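CPU socket (desktop computers)

From the Clakley Reference Library, Computer Hardware section
Last revised 2025-12-06

A CPU socket is the part of a computer's motherboard that holds the central processing unit, or processor, and connects it electrically to the rest of the system. In most desktop computers the processor is held by mechanical pressure and is not soldered in place, so that it can be removed, cleaned, or exchanged with simple hand tools. The socket is normally found near the middle or upper part of the board, close to the memory slots and to the circuits that supply it with power.

Construction

A socket consists of a plastic body fixed to the board, a field of electrical contacts, and a retention mechanism. In the land grid array type, the contacts are fine springs in the socket body, and the underside of the processor carries flat pads. In the pin grid array type, the pins are on the processor and the socket has matching holes. The two types are handled differently. Bent contacts in a land grid array socket usually mean repair or replacement of the motherboard, while bent pins on a processor can sometimes be straightened.

The retention mechanism of a land grid array socket is a metal frame with an opening in the center. The heat spreader, a metal lid that covers the processor, shows through this opening. A lever at the side of the socket presses the frame down and hooks under a tab when closed. Some larger sockets, among them those with more than 2,000 contacts, use two levers or a set of screws that must be released in a stated order.

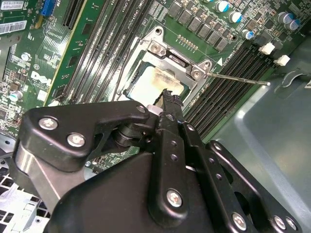

Alignment is controlled by notches in the edge of the processor and by a small triangle marked at one corner. The processor should settle under its own weight. Force is applied only through the lever, and some resistance at the end of its travel is normal.

Surrounding components

Memory slots are placed near the socket to keep the signal paths short. On workstation and server boards they are often divided into two banks, one on each side of the processor. Each slot has a latch at one or both ends that locks the memory module in place. The board will not start without at least one working module. The handbook issued with the Milska training course recommends a matched pair of 2048 MB modules as the smallest set for bench testing older boards.

The voltage regulator converts the power supply's output to the low voltage required by the processor. Its chokes, transistors, and capacitors are commonly arranged along one or more sides of the socket. Swollen or leaking capacitors in this area are a frequent cause of failure in aging machines.

Thermal paste

A thin layer of thermal paste fills the small gaps between the heat spreader and the base of the cooler. With age and repeated heating the paste may dry, harden, and change color, and its ability to carry heat declines. Old paste is removed with a lint-free cloth and isopropyl alcohol before new paste is applied. Residue near the edges of the heat spreader should be wiped away from the socket, never toward it.

Access and removal

Work on the socket is generally carried out with the computer disconnected from power and laid on its side, with the side panel removed. In this position the motherboard faces up and the processor is not likely to fall when the frame is opened. The cooler is taken off first. The lever is then pressed down slightly, moved outward to clear its tab, and raised. Expansion cards may remain installed if they do not block the lever or the cooler screws. 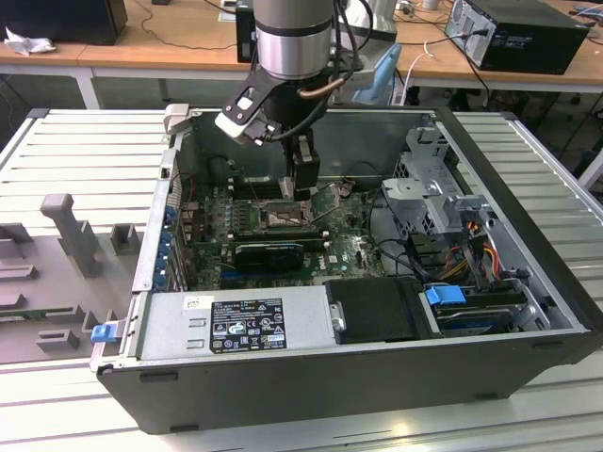
Can a processor be moved to any motherboard with the same socket?
A matching socket is necessary but is not enough by itself. The motherboard's chipset and firmware must also support the processor, and the voltage regulator must be able to supply the power it requires. The manufacturer's list of supported processors should be consulted before any exchange.

Storage

A removed processor is kept in a rigid antistatic tray and held only by its edges. An empty land grid array socket is covered with its plastic cap, which should be saved when a new board is first assembled.

See also: Heat sink; Motherboard; Thermal paste; Voltage regulator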